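Jewellery Retail Project, Unit 3: Final Report
Student: Vira Prokopenko
Topic: Costing and launching a small range of recycled silver earrings

1. Background

Our group had one term to design a small earring range, cost it, and plan a pop-up to sell it. Range name is Grimska. Three styles: a plain hoop, a flat disc stud, a long drop. All recycled silver, no stones. Stones were in the first draft, dropped in March when the quotes came back.

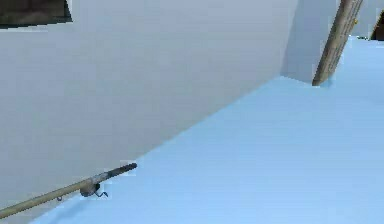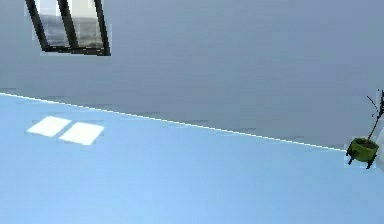
Fig. 1 and 2. Simulated interior, wall and floor views.

2. Suppliers

Contacted two. Posska does sheet and wire, Manis does castings only. Posska was cheaper per gram but has a minimum order of 300 g, more than we needed for a first run. Manis no minimum but slower, and the sample disc had pitting on the back that would of needed a lot of sanding. Went with Posska. Left over wire is now in the drawer in the bench room, labelled.

Ear hooks bought in ready made. Tried making our own, the gauge was too thick and two testers complained. Butterfly backs also bought in.

3. Costing

Total budget from the course: $3,494. Biggest single cost was silver, then packaging (surprised me). Boxes were priced against cotton pouches. Pouches won, but the hoops tangle in them so each pair goes on a card first. The card adds cost again, see appendix A.

Run size: 80 pairs across the three styles. Weighted toward the studs, they use the least metal and the survey liked them most. Drops are the smallest batch. They take me 15 minutes a pair just to file and polish, and labour isn't properly counted in the first version of the spreadsheet. Fixed in version two but the retail price went up and I had to redo the margin table.

4. Customer survey

Short online form, sent to students and to customers of Antunes, the gift shop that let us leave cards on the counter. Main points:

- Most people buy earrings as a gift, then for themselves
- Weight matters more than we thought. "Heavy" came up again and again for drops
- Recycled metal is nice to have, few would pay extra for it
- Nearly everyone wanted to know about nickel

The nickel question was missing from our draft swing tag. Added.

5. Pop-up plan

Stand near the entrance, studs at the front on a low tray, hoops on a bar, drops hung at eye level so they move a bit. Mirror essential. One person selling, one wrapping. Prices on every card, our tutor said people walk off sooner than ask. Colour scheme grey and white, silver tarnish shows less against it than against cream (tested with old stock).

6. Problems

Hallmarking. Left it too late, should have been week one. Also soldering the stud posts, several came off in the pull test and had to be redone with a longer clean beforehand. Group roles were not written down so the swing tags got designed twice.

7. What I would change

Drop the drops, or make them hollow. Order silver earlier. Keep one spreadsheet insted of three. Ask about allergies in the first survey and not the second.

Appendix A: costing table, version two
Appendix B: survey questions
Appendix C: swing tag artwork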